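# Chapter 4: Why We Sleep When We Do

My grandmother went to bed with the chickens, or so she always claimed, though by the time I knew her she hadn't kept chickens for many years. She would rinse her cup, wind the kitchen clock, say good night to whoever happened to be sitting at the table, and be asleep before the rest of us had finished dessert. My uncle, who lived under the same roof and ate the same suppers, was hopeless before ten in the morning and at his very best near midnight. They loved each other dearly and never once agreed on when to turn off the hall light.

You probably know a pair like this. You may be half of one! Families, roommates, and married couples have been quarreling over bedtimes for as long as there have been bedtimes, and it is tempting to think that one side is simply lazy or the other side simply dull. In this chapter we will look at what is going on inside the body when a person feels sleepy or wide awake, and I hope that by the end you will feel a little kinder toward the people in your house who keep different hours from yours.

## Two things at once

Sleepiness has two main sources, and it helps to keep them apart in your mind. The first is sometimes called **sleep pressure**. From the moment you wake up, the need for sleep begins to build, slowly and quietly, the way a sink fills from a dripping faucet. A good night empties the sink. A nap empties part of it, and that is why a long nap late in the afternoon can leave you staring at the ceiling at bedtime.

The second is your **body clock**, which keeps a rhythm of close to a day and takes its cues mostly from light. Morning light tends to pull the clock earlier, and bright light late in the evening tends to push it later. The clock doesn't care how tired you are. Anyone who has stayed up all night will remember the odd little lift that comes with the morning, when the sink is fuller than ever and yet, for an hour or two, the world seems almost manageable.

When I taught this material in the town of Turnby, I used to ask students to keep a sleep diary for 15 days. One of them, Senad Todorova, worked early shifts at the Kollus bakery and was sure he had trained himself out of being a night owl. His diary told a different story. On workdays he was up before the sun, but on his free days he slept until noon, and by Monday he felt as if he had flown home from another country. We will come back to Senad's diary in the exercises, where you'll have a chance to draw up a chart of your own.

## Before you read on

The sections that follow deal with the stages of sleep, with dreams, and with the changes that come as we grow older. We'll also spend a while on the bedroom itself, a subject that my colleague Radomir Karagiannis thinks I go on about far too much. Light, noise, and temperature all matter, and small changes to them are often easier to make than large changes to a daily schedule.
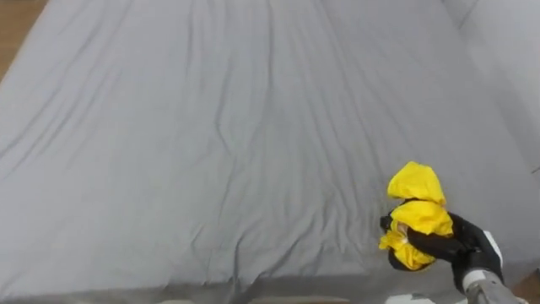 **Why do many people sleep better in a cool room?**

Your body temperature drops a little in the evening as part of its daily rhythm, and a cool room helps you give off that extra heat. A very warm room makes this harder and can lead to lighter, more broken sleep.

Keep a notebook nearby as you go through the chapter. Tonight, write down when you turned off the light, and tomorrow, before breakfast if you can manage it, write down when you woke and how you felt. Don't fuss over getting the minutes exactly right, and please don't watch the clock to do it. Your best guess in the morning will be fine for Section 4.1.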